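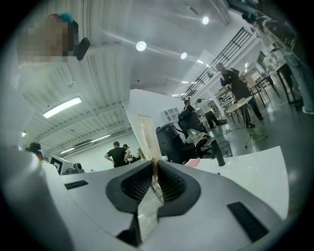

Subject: Re: Hedlund hand-held gripper, anyone used one?
Date: 16th November

On the list, somebody at Polstead wrote:
> We have a quote in from Balto for two of the Hedlund hand-held
> grippers and need to decide before the January budget. The brochure
> is thin. Is the grip any good on small parts? How long can one
> person use it before they need a break? And is the support plan
> worth paying for? We would be using them for recording pick and
> place work at a bench, nothing heavy.

We have had two of them at Pondden for 23 weeks, also bought through Balto, so I can answer most of this.

Grip. The fingers are black with dark ribbed rubber pads on the inner faces, and they come together in a V. On cartons, cloth, cups and bottles we have had no trouble. Small parts are mixed. Anything thicker than a pencil is fine. Washers and thin card tend to slide down between the ribs, and you end up chasing them to the edge of the table. If most of your parts are flat I would ask Balto for a trial before you sign.

The pads wear. We change ours after some 66 hours of use. It is a ten minute job the first time and quicker after that. Order spare pads with the units, as ours took 7 weeks to arrive when we ordered them separately.

Comfort. The white shell is smooth and glossy and gets slippery if your hands are warm. Two of our people wear thin cotton gloves. The weight is all right for short tasks but your wrist knows about it by the end of a morning. We swap over every half hour. Left-handed users got on with it well enough, though they were slower for the first day or so.

Cleaning. Wipe the shell with a damp cloth and keep water out of the black recesses in it. We were told not to use spray cleaner and we haven't.

Support plan. We paid for the first year and used it once, for a unit that stopped pairing. They swapped it without argument but we had to pay the postage. I would not renew for two units. For a bigger order it may make sense.

One thing missing from our quote was the carry case. It is extra, and you will want it if the grippers move between rooms. Ask for it to be put on the same order and they may knock something off.

Does your quote include the bench stand? Ours didn't, and we made our own. I can post the drawing to the list if it is any use.

Pondden workshop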